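Module 5: Economic sanctions as an instrument of foreign policy
Handout for the second session
Jan 10, 2025

These notes cover the terms used in the reading and the case work. They assume you have read the introductory chapter on coercion. Bring the Rallurden case file to the session.

A sanction, for our purposes, is a restriction on normal economic dealings imposed by one or more states in order to change, limit or condemn the conduct of another. The state or body imposing it is the sender. The state, firm or individual on the receiving end is the target. A third state that trades with both is referred to in the case file as a bystander, although its interests are often closely engaged.
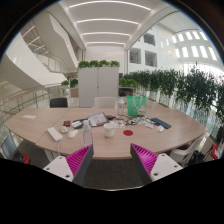 5.1 Types of measure

Trade measures restrict the movement of goods and services. An embargo is a general ban. Export controls are narrower and usually list goods by category. Import bans reduce the target's foreign earnings and tend to be used where one commodity makes up a large share of its exports.

Financial measures restrict payments, lending, insurance and access to assets. An asset freeze does not transfer ownership. The assets remain the property of the listed person but cannot be sold, moved or drawn on without a licence. Students often confuse freezing with confiscation, and the two have quite different legal bases.

Travel measures deny entry to named persons. Their economic effect is small. They are normally combined with a freeze.

Primary sanctions bind persons within the sender's own jurisdiction. Secondary sanctions threaten persons outside it with penalties, most often loss of access to the sender's market, if they continue to deal with the target. The second kind is the main source of dispute between allies.

5.2 Aims

A stated aim and a working aim may differ. Keep the following apart in your written work:

Coercion - the target is expected to change a policy in return for relief.
Constraint - the target is denied the means to carry out a policy, whether or not it changes its mind.
Signalling - the measure is addressed to other states or to the sender's own public.

A measure that fails as coercion may still work as constraint. Any judgement of success must therefore name the aim being tested and the period over which it is tested.

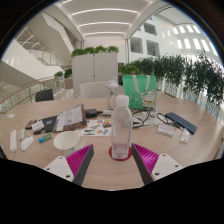 Water bottles and a power strip on the round table

5.3 Case: Rallurden and the Cuvham terminal

The case is a teaching model. Rallurden exports mineral ore through a single port terminal at Cuvham. Ore accounts for 60 per cent of its export earnings, and 50 per cent of the ore goes to one buyer, the neighbouring state of Bisodmont. Bisodmont imposes an import ban in December after a border dispute. The Sequeira Line, a shipping company registered in a bystander state, continues to call at Cuvham.

Work through these points before the session:

Calculate the share of Rallurden's total export earnings exposed to the ban. State what you assume about the price of ore.

Identify the costs to Bisodmont. Its smelters need ore of a given grade, and the case file gives the replacement cost as 17 per cent above the former contract price.

Consider whether Bisodmont could apply secondary sanctions to the Sequeira Line, and what access it would have to threaten.

Set out the terms on which the ban might be lifted. If the terms are vague, Rallurden has little reason to make the first concession.

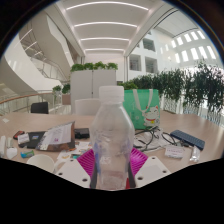
Clear water bottle with a white ribbed cap

5.4 Evasion and adjustment

Targets adjust. Common routes are resale through a bystander, relabelling of origin, transfer of cargo between ships at sea, and payment in goods or in a currency the sender does not control. Each raises the cost of trade without stopping it. The extra cost is a better measure of pressure than the fall in recorded trade, as recorded figures miss goods that have been rerouted.

Firms may also withdraw from lawful trade to avoid the expense of checking it. This is known as over-compliance. It can affect food and medicine even where these are exempt in the text of the measure.

Written work: one page on either the second or the fourth point in 5.3. Use the definitions in 5.1 and 5.2 and refer to the case file by paragraph number.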